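A few people on our guest list asked how we handle breakfast for a full inn without a kitchen crew, so I'm writing it all down. If you run a small bed and breakfast, or you're about to open one, I think you'll love how much easier this makes the mornings!

## Start with the guest count

Do this the afternoon before. I go down the bookings for all our rooms and write the names on one sheet, with food notes beside each one. Allergies go in red pen. Anyone leaving before seven gets a star, and I pack those breakfasts in paper bags the night before with fruit, a muffin and a boiled egg.

Ask at check-in what time each party wants to eat. Guests like being asked, and you end up with two or three clear waves at the table in place of one big rush.
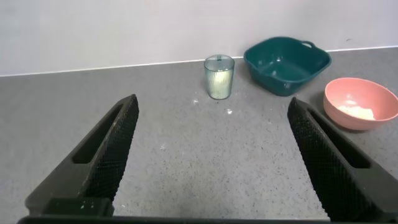 ## Pick one hot dish

One! I used to offer four and spent the whole meal running back and forth. Now there's a single baked dish each day, plus cold things on the sideboard. Our rotation looks like this:

- Potato and cheddar bake
- Blueberry French toast
- Spinach egg cups
- Ham and corn casserole

The egg cups are the easiest to scale up or down when somebody books late. Min-kyu Na, who runs the Bodberg guesthouse down the valley, taught me to line the tins with a thin slice of ham so they slide right out. Brilliant.

## Set up the night before

1. Lay the tables once the dining room has been swept.
2. Put cups and saucers next to the coffee maker, and fill the sugar bowls.
3. Move tomorrow's eggs and milk to the front of the fridge.
4. Wash the mixing bowls and anything else you'll want first thing.
5. Write the menu on the board by the stairs.

Allow 30 minutes for the lot. It goes faster with the radio on. 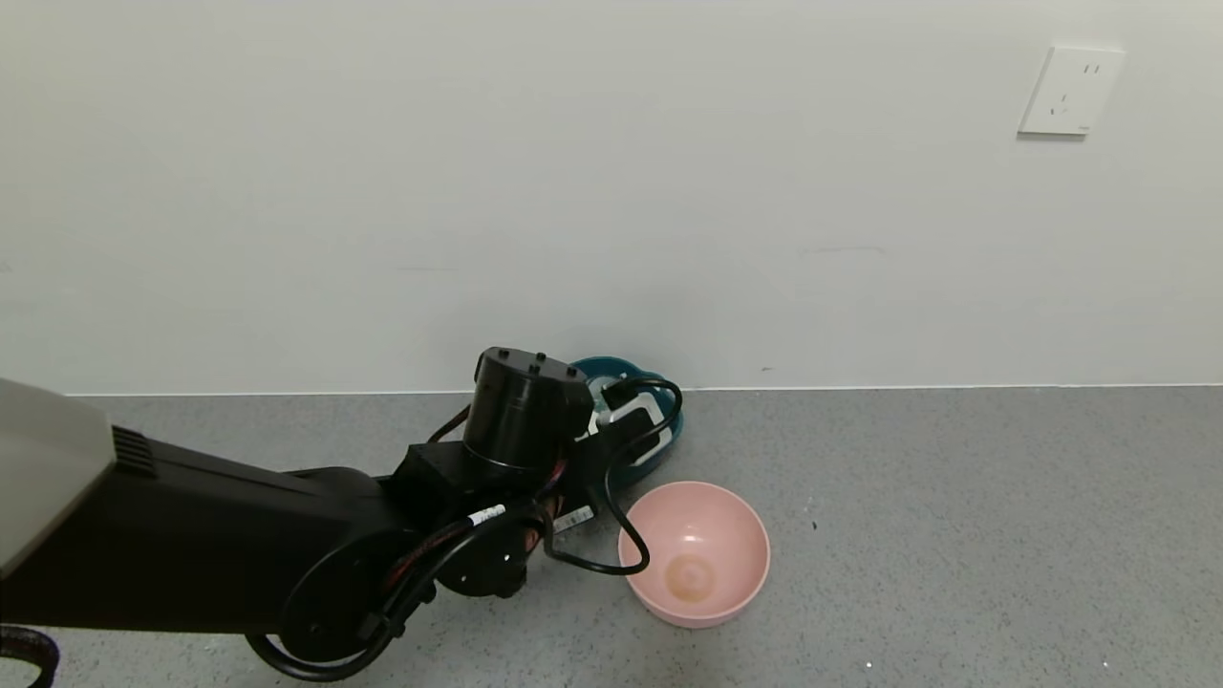 *Teal and pink bowls.*

## Bake and serve

Set the oven at 300 degrees for the casserole and give it 60 minutes. It's a gentle heat, so a guest who sleeps in still gets a soft, creamy helping. The French toast wants a hotter oven and far less time; follow whatever your own recipe says.

Bring the dish to the table whole. People love to see it arrive bubbling, and they'll help themselves to exactly as much as they want. 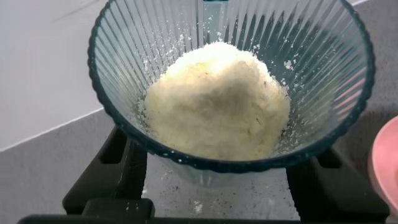

Toppings are where you can have some fun. I put out chopped chives, salsa from the Buchanan farm stand, and maple syrup on sweet days. A blender jar with crumbly, pale stuff in the bottom, like the one here, looks fine on a work counter, but spoon your toppings into small dishes before they go out to the dining room. Give each dish its own spoon and a little card with the name on it. Keep anything with nuts on a separate tray, and point it out to each table as they sit down.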